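Skemach adds full-size photo sharing to its Android app

Skemach, the photo app from Jirkcombe developer Wei, can now send pictures at their original size. Until this month it shrank every photo before posting, and wide shots lost their sides to a square crop.

The new setting is in the Share menu under Quality. Users can send up to 20 full-size photos in one go, and each file may be as large as 100 MB. Cropping is off by default.

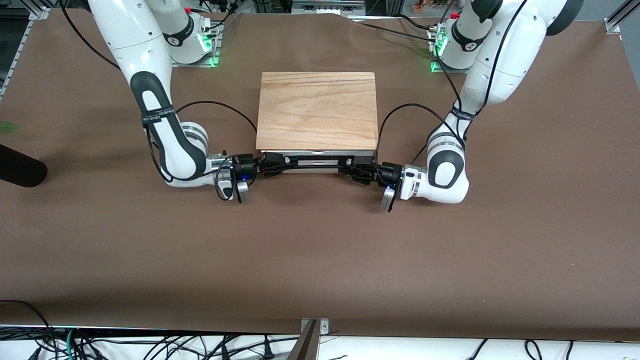

Two robot arms at a table with a wooden box.

Version 1711 also brings back the padding tool, which puts a plain border around a picture to make it fit a profile slot. The border can be white, black or blurred. Albums stored with the Rasgate backup service will open inside the app, although they have to be linked again after the update.

Wei says uploads take roughly 15 seconds longer on a mobile connection when full size is switched on.

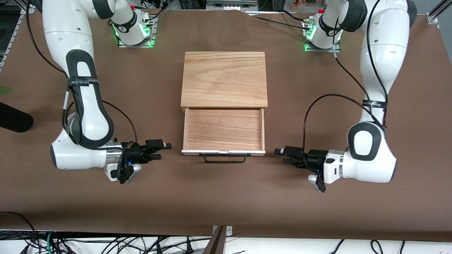
How to get the update

The update is free and is being released in stages through December. Phones with automatic updates turned on will install it overnight. An iPhone version is planned, but Wei has not given a date.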